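Vitmont Key Cabinet, 40 Hooks

Brorkico > Home & Hallway > Key Storage
Item no. 3000
Added to the shop June 15, 2018

I get asked about key cabinets more than anything else I sell, which still surprises me, so I'm going to go on a bit. Get a coffee. If you only want the numbers, they're at the bottom.

The Vitmont is a flat steel box that hangs on the wall and holds 40 sets of keys on numbered hooks. I've had one in my own hallway for a couple of years now (the gray one, with a dent in the door from a stepladder) and I opened it this morning the same way I open it every morning, with one hand and a piece of toast in the other. It swings easily. It doesn't creak. I love it a slightly embarrassing amount!

Before that I was a bowl person. You know the bowl. Car key, house key, shed key, the key to a bike lock you threw out, a few coins and a dead battery. Then my mother-in-law moved into the apartment downstairs and suddenly we had two of everything, plus spares for the neighbors on both sides, and the bowl turned into two bowls. I'd be late for work, picking through them on the kitchen counter and trying every brass-colored thing in the back door.

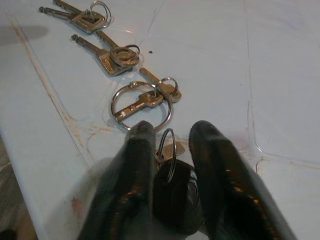
So, the hooks. Each one is a bent steel pin with a little upturned end, and the rows are staggered so a fat bunch on one hook doesn't shove the bunch underneath off its pin. Cheaper cabinets line the hooks up in straight columns, and everything tangles the first time you hang a car key with a big plastic head on it. I sold one of those for a while, before the Vitmont. I'm sorry if you bought it. Write to me and I'll take something off this one.

You get 40 plastic tags in the box, numbered to match, with a paper insert you can write on. Please use a pencil. I used a ballpoint, changed my mind about the garage, and now my garage tag says BASEMENT GARAGE BIKES with two words crossed out. There's also an index card that slides into the inside of the door. My advice is to write plain numbers on the tags and keep the real names on the card, so a dropped set doesn't tell a stranger which door to try.

The lock is a simple cam lock and comes with two keys. And yes, I've heard the joke about where to keep the key to the key cabinet. Mine lives on a nail inside the coat closet, and the other one is at my sister's. If you'd like a combination lock instead, look at the Vasiliu, which is the same size box with a three-digit dial. It costs more and the dial is small, so try it in person if you can, particularly if you wear reading glasses like I do.

Hanging it takes four screws. They're in the bag along with wall plugs for masonry, but the plugs are useless in drywall, so pick up some proper anchors while you're out. Hold the box up with the door open and check it clears your light switch. I drilled first and checked second.

Ecaterina Sârbu runs a small guesthouse and bought three of these from me last September. She wrote back with a good tip: leave the bottom row empty for the long bunches, the ones with a strap or a whistle or whatever on them. I've done it ever since.

One gripe. The light finish shows fingerprints around the lock, and the white is worse than the gray. A damp cloth sorts it out.

Details
Hooks: 40, numbered
Width: 300 mm
Weight: 17 ounces for the tag and screw pack, box not included (I'll weigh the box when the new batch arrives)
Colors: gray, white
Lock: cam lock, two keys
In the box: cabinet, 40 tags, index card, screws, masonry plugs

Gray is in stock. White is on its way, and you can leave your email below to hear from me when it lands.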